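Tuning the grasp step in Piturell

By now you should have the arm homed and the camera node publishing. Next comes my favorite part -- getting the planner to pick a grasp point on something floppy! Rope is great for this, since it never lies the same way twice. Tape a sheet of paper down first so the segmenter gets a plain background.

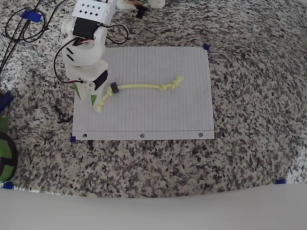 Open grasp.yaml and set approach_height to 30 (millimeters). Leave speed at 100 until you trust your calibration. Run the Drukel viewer alongside and watch the candidate points shift as you nudge the rope. It's so satisfying when they settle near a knot!

If they jitter, raise smoothing to 90 and restart the planner. The viewer reconnects by itself. 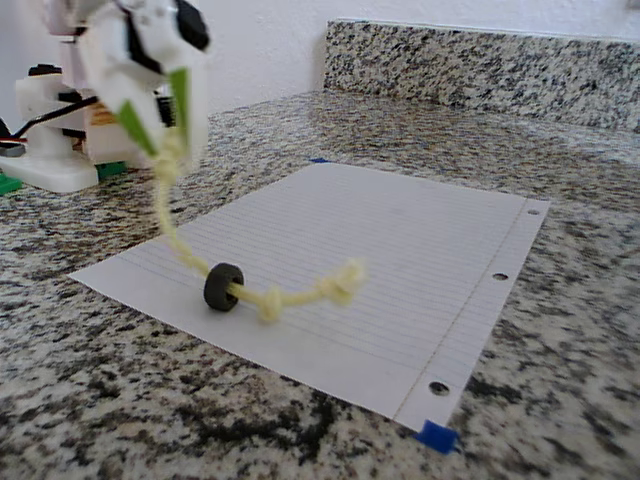
Last changed: December 27, 2018

For the lift, switch the controller from position to blended mode. Pinch first, then raise -- a combined move tends to drag the rope sideways. Save the log when you're done, we replay it in the next part.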